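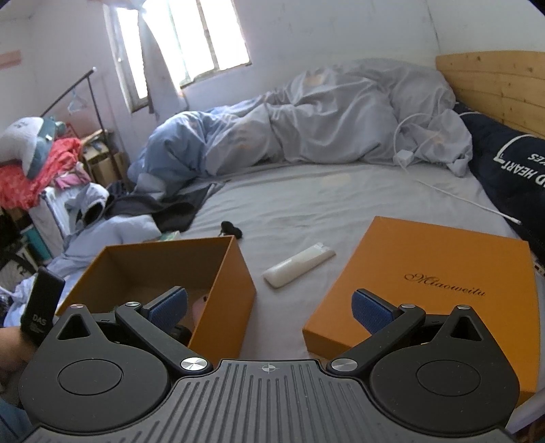 Visit report: Prullarley housing and land community, open weekend in May

Prullarley is an intentional community of 70 adults and children on a former dairy farm. Members hold the land in common through a company called Nundidus, which owns the buildings, collects the monthly contributions and pays the mortgage. I went on the Monday of the open weekend, when the session on finance and governance was held. The tours of the garden and the chapel were on the other days and I did not take them.

Ownership and contributions

Nundidus has no outside shareholders. Each adult member holds one share, which cannot be sold and lapses on leaving. Contributions are set as a proportion of take-home pay, with a floor for those with little or no income. Desmond Alcantara, who keeps the accounts, put the mortgage schedule on the wall and went through it line by line. The loan has 7 years to run. Repairs are paid from a separate fund, and that fund is short. The roof of the long barn takes most of it.

A woman in the second row asked what happens to a member's savings on joining. Private savings stay private. The founders had first tried a full common purse, as some of the older religious houses do, and gave it up after 3 years. Alcantara described the records from that time as incomplete, and said he could not tell from them whether the purse had failed or had simply not been filled in.

Decisions

A general meeting is held every month in the old milking parlour. Proposals are circulated in writing beforehand. Consent is sought first; if a proposal is blocked at two meetings running it goes to a vote at the third. Ctibor Hrubý, a member since the second intake, explained the blocking rule and gave the case of the shared cars, which took from one harvest to the next to settle. He thought the delay was reasonable. I am less sure, as two households had left in the meantime and the minutes give transport as the cause in both cases.

Shared practice

The community was founded by members of several churches and a few of none. Morning silence is at half past six in the chapel and is optional. The evening meal is shared on weekdays. Cooking is by rota, and a missed turn is made up within the month. I ate lentils and beetroot at the table called Sebastian, named after the farm's last working horse.

Links with Grorano

Prullarley lends money to Grorano, a younger group that is trying to buy a terrace in the town. The loan is free of interest and repayable on six months' notice. I asked whether that notice period was safe for the borrower. Hrubý said it was under review, and that Grorano had asked for a fixed term.

Getting there

The bus stops at the lane end and the walk up is steep. Visitors wishing to stay overnight should write to the membership office well ahead, and bring their own sheets.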